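**Prop makers' swap returns to Nivstead in May**

The Nivstead costume and prop swap is back for a second year, with 70 tables booked and room for 200 visitors at a time. Doors open at 10 a.m. on Sunday at the Plurnley building, and the last entry is at 3:30 p.m.

Organizer Sânziana Căpraru said most of the tables will carry foam, thermoplastic offcuts, wigs and half-finished armor. "People buy a full sheet of foam, use a third of it and then it sits in the closet," she said. "I have a closet like that."

Mircea Munteanu will run two workshops on weathering. The morning one covers rust and chipped paint on foam swords, and the afternoon one is for leather belts and straps. Both are free, but seats have to be reserved at the front desk. Bring your own brushes – paint is provided.
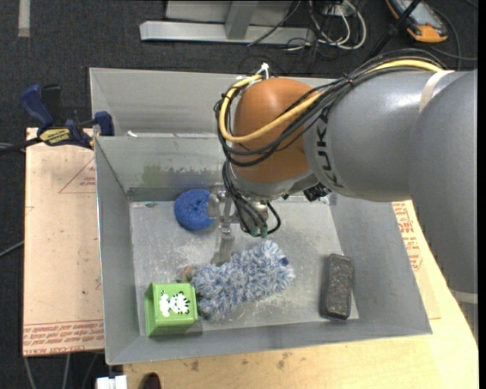
The costume contest has been moved from the main room to the upper floor after complaints last year about the noise. Entries are split into sewn costumes, armor and single props. Gemier, the paint shop on Tóth Street, is giving a $200 store credit to the winner in each group.

Prop weapons must be made of foam, plastic or resin and will be checked at the door. Anything with a metal edge has to stay in the car. Large pieces, including wings and staffs over six feet, can be brought in through the side entrance before 9:30 a.m.

Admission is $2, and children under 12 get in free.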